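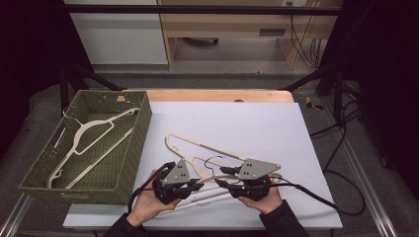
図7.1 ハンガーの山と、両手に持った二台の把持具

第7章 静かな故障

機械の故障と聞くと、煙や警告灯や、床に散らばったねじを思い浮かべる読者が多いだろう。本章の主役はそれほど親切ではない。煙も音も出さず、画面には「正常」と表示し、間違った値を律儀に記録し続ける。技術者の間では静かな故障と呼ばれ、見つけた日の夕食がまずくなることでも知られている。

Gresis社の作業場で起きた一件から始めよう。課題は、絡まったハンガーを一本ずつ抜き取り、かごに移すことだった。人が把持具を両手に持って手本を示し、指の開き幅を記録する。その記録をもとに、制御プログラムRetiaが同じ動作を組み立てる。月曜の朝、責任者のライッサ・プラドは作業計画書に「難度：低」と書いた。この二文字は後に、報告書のなかで三度引用されることになる。

記録は90本集まった。どれも点検プログラムを通過し、エラーは一件もなかった。ところがRetiaに動作を再生させると、指はハンガーの手前で閉じ、何もない空気をしっかりつかんで、かごの上まで丁寧に運び、そっと放した。動きそのものは見事だった。ベネジート・ポルテラの作業日誌には「空気の搬送に成功」とある。

最初に疑われたのはハンガーだった。細い、滑る、形が悪い。物は反論しないので、容疑者としてはたいへん都合がよい。次に疑われたのは照明で、その次は手本を示したタイス・ゴドイの手つきだった。彼女は物ではなかったので反論した。自分の手では確かにつかめていた、というのがその内容で、これはまったく正しかった。 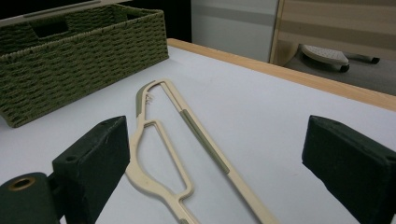

原因は、開き幅を測るセンサーの零点にあった。片方の把持具で零点が3ミリずれており、指が開いているときも閉じているときも、同じだけ狭い値が記録されていた。上着を掛ける分にはどうでもよい差だが、薄い樹脂の棒をつかむ指にとっては致命的である。点検プログラムは値が許容範囲に入っているかどうかだけを調べていた。ずれた値は範囲の中に行儀よく収まっていた。

影響を受けた記録は39本にのぼった。残りは交換前の把持具で採られたもので、難を逃れている。交換の際に零点合わせを行う手順は、手順書の18ページにきちんと書いてあった。手順書は棚にあり、棚は隣の部屋にあった。

安全の面からも、この件は軽く見ないほうがよい。同じずれが逆向きに生じていれば、指は閉じるべき位置に達しても閉じ足りないと判断し、さらに力を加えたはずである。割れるのがハンガーなら買い直せば済む。間に人の指があれば、話は別の章、すなわち第9章の挟み込み事故に移る。

7.1　本章で扱うこと

まず、故障を「止まる故障」と「止まらない故障」に分け、後者がなぜ発見しにくいかを調べる。続いて零点のずれ、時刻のずれ、左右の取り違えを順に取り上げる。時刻のずれについてはAster社の搬送ラインの記録を使う。後半では、既知の寸法の物を作業前に一度つかませる照合法を導入し、許容範囲の検査と組み合わせる方法を述べる。必要な数学は第3章の誤差の伝播までである。

なお、ライッサ・プラドの計画書はその後改訂され、難度の欄は「実施後に記入」となった。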